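Keeping a Wooden Table Happy Through the Dry Months

Our heat comes on in November and by the end of February every piece of wood in the house is thirsty. I learned most of what follows from my aunt, Magdolna Simon, who kept the same kitchen table for most of her married life and fussed over it more than she did over any of us kids (she'd have agreed with that, too!).

Start with a good plain wash. Warm water, a drop of dish soap, and a cloth you've wrung out until your hands complain. Go with the grain, dry it right away with an old towel, and then leave it alone overnight before you even think about oil. I used to rush that part and ended up with a cloudy patch I had to look at all winter long. 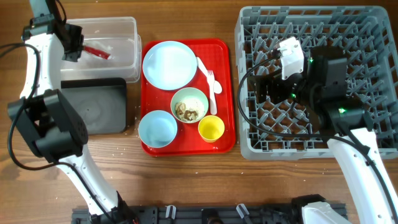

Oil goes on thin, thinner than you'd believe, and it's so much nicer to put on two light coats than to spend an evening wiping up one heavy one. I use food-safe mineral oil and half a worn-out T-shirt, small circles first and then long strokes to finish. A warm brown table like this one shows dull spots pretty quickly when you look across it from the side, so do that by a window before you call it finished. Anything that lives on the tabletop, a dish rack or a clear plastic bin, should get picked up now and then and wiped underneath, and please do let the wood dry before you put it back.

For white rings, try a dab of petroleum jelly left on for 7 hours, then buff. My sister Etelka swears by mayonnaise and I won't argue with her, but oh, the smell. Deep scratches are another matter, and I'll get to those when I've finished with the chairs.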